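December, late, kitchen light still on

Spent the evening on the new Flomov build, the one that is supposed to have fixed the stale frames. I have read that line in the release notes before. The notes for this one run to three screens and use the word "robust" a lot, which did not put me in a trusting mood.

Set up the usual task, yellow pieces on the gray mat and the red pack off to the right, and left the planner settings exactly where they were last time. If I change two things at once I learn nothing, and I have wasted enough nights that way.
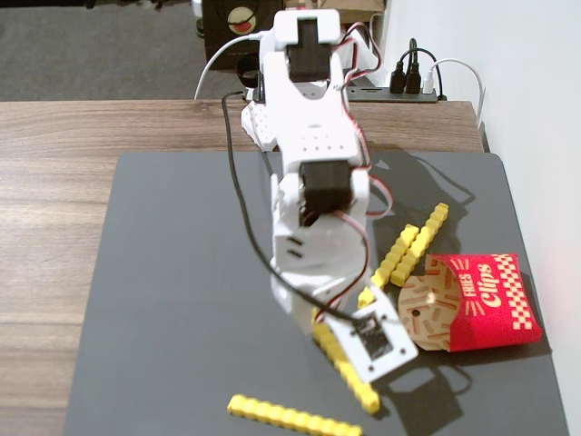

White arm over one of the long yellow bricks, fries pack to the right.

The log is the part I care about. Run 434 was on the old build and run 667 is on the new one, and side by side the joint traces look nearly the same. There is a small improvement in how fast the first action comes out after a reset. After that the policy goes back to its old habit of thinking in chunks: it commits to a stretch of motion, finishes it whatever the camera says, and then gets surprised. Flomov calls this "temporal consistency". I call it driving with your eyes shut between stop signs.

I cut the chunk length to 7 and the motion got shaky. Cut it to 5 and it was worse, with a little hunting movement at the wrist servo every time a new chunk took over. The blending between chunks is meant to hide that seam. I went into the code and the blend weight is a fixed number, typed in by somebody, with no comment next to it. So much for learned behavior.

Then there is the shadow. The arm throws a big dark one across the mat from this lamp, and I still suspect the perception side treats it as part of the world worth caring about. The Tiltulia masks are meant to deal with that. On my screen they wobble along the shadow's edge and sometimes swallow the end of a yellow piece. The demo clips on their page are all lit flat from every side, I notice.
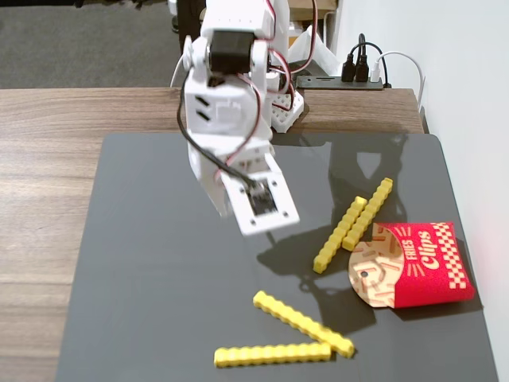 Also tried the Koltholm viewer for replaying the logs, and I will give it this much – it opens the files without complaint and the time slider works. It does not line up the camera time with the servo time, though, so I had to shift one of them by hand and guess. Half of what I think I know about the delay comes from that guess. Wrote it in the notes in capitals so I don't quote it to myself next week as a fact.

Fitzsimmons wants a success rate from me. I don't want to send one. Any number I gave would be for one table and one lamp, and it would end up on a slide with the lamp left out. I may send the traces with no number and see if anyone opens them.

For tomorrow: log the raw timestamps before Flomov touches them, put the blend weight in the config file, move the lamp. One at a time. Bed now, it is past 1.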